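Technical Editor, Standards and Test Methods (Ceramic and Glass Tableware)
Steto Testing Services — Gollov office
Posted March 28, 2020
Reference: TE-4
Full time, permanent
Reports to: Younes Ramadan, Head of Documentation

Summary of the position

Steto tests tableware, kitchen glass and small household goods for manufacturers and importers. Each test ends in a written report, and each report rests on a written method. The Documentation section maintains both. The section holds a library of 700 internal methods and issues 3,000 client reports a year.

The Technical Editor is responsible for the wording, structure and internal consistency of the methods that cover ceramic and glass articles. The position does not involve laboratory testing, but the editor works next to the laboratory and is expected to watch a procedure being carried out before approving the text that describes it.

One position is open. It replaces a post that was split between two people until last year and has been rewritten as a single full-time role.

Duties

Edit new and revised test methods submitted by laboratory staff. Submissions arrive as drafts of uneven quality. Some are complete and need only light editing. Others are bench notes with a title.

Check that every method states its scope, the articles it applies to, the equipment, the conditioning of specimens, the procedure, the calculation and the form in which results are reported. Return drafts in which any of these is missing.

Maintain the controlled vocabulary. At present the vocabulary has separate entries for cup, mug, beaker and bowl, and the boundaries between them are not applied the same way in all methods. Resolving this is the first assignment for the person hired.

Review client reports on a sampling basis. The editor reads reports selected by the section and records errors of grammar, units, rounding and cross-reference. The editor does not change a result. Questions about a result go back to the analyst who signed it.

Prepare the change record for each revised method. The record must let a reader see what was changed, on whose request, and whether earlier results remain comparable.

Work with the translators in the Vurnby office. English is the master language for all methods. Sentences that cannot be translated without guessing are returned to the editor for rewriting.

Keep the templates in working order. This includes numbering, tables, captions and the reference list.

Current work

The section is midway through a revision of the thermal shock, handle attachment and surface wear methods. The thermal shock method exists in 4 versions, two of which differ only in the wording of the conditioning step. They will be merged. The handle attachment method is being extended to articles whose handle is made of a different material from the body, and the text now has to state how the joint is to be identified, how the load is applied and what counts as failure. The surface wear method needs new definitions for decorated and undecorated areas.

Coasters, trivets and similar accessories are outside the ceramic and glass group but are often submitted in the same shipment. A short method for dimensional stability and print adhesion was drafted in August and has not been edited. It will be assigned to the Technical Editor.

The section also plans to move the method library from shared folders to the document control system named Türkmen. Migration is done by the systems group. The editor's part is to confirm that each method in the ceramic and glass group has arrived complete, with the correct revision letter and no broken references.

Required qualifications

A degree in materials science, chemistry, mechanical engineering, technical communication or a related subject. Applicants without a degree are considered if they can show equivalent work.

At least 2 years of experience in editing or writing technical procedures. Experience in a laboratory, a standards body, a calibration service or a manufacturing quality department is suitable. Marketing copy and general journalism are not counted toward this requirement.

Written English at the level needed to edit the work of native speakers.

Confident use of SI units, significant figures, tolerance notation and basic statistics. Applicants should be able to explain the difference between repeatability and reproducibility without looking it up.

Ability to read an engineering drawing of a simple article and to notice when a dimension is missing.

Useful but not required

Knowledge of ceramic bodies, glazes and firing defects.

Experience with structured authoring or with a document control system.

A second working language.

Previous work under an accredited quality system, in any role.

Working conditions

The position is based in Gollov. Until further notice all Documentation staff are working from home, and the person hired will start from home if office access is still restricted on the starting date. A laptop and a second screen will be shipped. While laboratory visits are limited, the requirement to watch procedures is met by video call with the analyst.

Working time is 38 hours a week. Core hours are 10:00 to 15:00, Monday to Friday. The remaining hours may be arranged freely between 7:00 and 19:00. Overtime is rare and is compensated with time off.

Once normal travel resumes, the editor visits the Vurnby office twice a year. Each visit lasts two or three days. Travel time counts as working time.

Pay follows the internal scale for technical staff, grade 4. The step within the grade depends on relevant experience and is fixed at the time of the offer. The probation period is six months.

Selection procedure

Selection has three stages.

Stage one is a review of the written application. Applications are read by two members of the section independently. Applicants who meet the required qualifications are invited to stage two.

Stage two is an editing exercise, completed at home. Applicants receive a draft method of moderate length together with the style guide, and return an edited version with a list of queries to the author. The exercise should take no more than three hours. We look at the queries as closely as the edits. An applicant who silently repairs an ambiguous instruction has made a technical decision that belongs to the laboratory, and this is marked as an error.
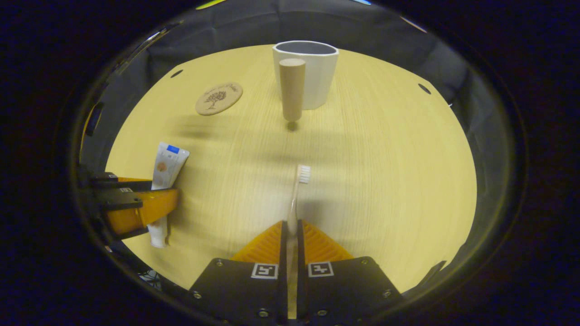

Stage three is an interview by video call with Younes Ramadan and one analyst from the ceramics laboratory. It lasts one hour. The first half covers the editing exercise. The second half covers work history, availability and any questions the applicant wishes to raise. There is no presentation.

Applicants are told the outcome of each stage by email. Written comments on the editing exercise are sent on request to everyone who completes it.

How to apply

Send one PDF file containing the following:

A cover letter of no more than one page, stating your earliest possible starting date.

A résumé with dates given to the month.

One writing or editing sample, preferably a procedure, specification or method. Confidential passages may be blacked out. If the sample was written by more than one person, mark your part — unmarked joint work cannot be assessed.

Do not send certificates or reference letters at this stage. They are requested only after the interview.

Use the reference TE-4 in the subject line. Applications go to the Documentation section through the contact form on the Steto careers page, under "Open positions, Gollov." Files sent by other routes are not forwarded.

The position stays open until filled. Applications are read in the order received, and the listing is taken down when an offer has been accepted.

Notes for applicants

Applicants from outside the country must already hold a work permit or be eligible for one. Steto can supply supporting paperwork but cannot act as the applicant's representative.

Part-time applications at 80 percent or more will be considered. State the percentage in the cover letter.

Former Steto employees may apply and go through the same three stages.

Application files are kept for six months after the position is filled and are then deleted. Earlier deletion can be requested through the same contact form. Questions about the duties of the position may be addressed to Younes Ramadan, with the reference TE-4. Questions about pay steps, permits or relocation are answered by the personnel office.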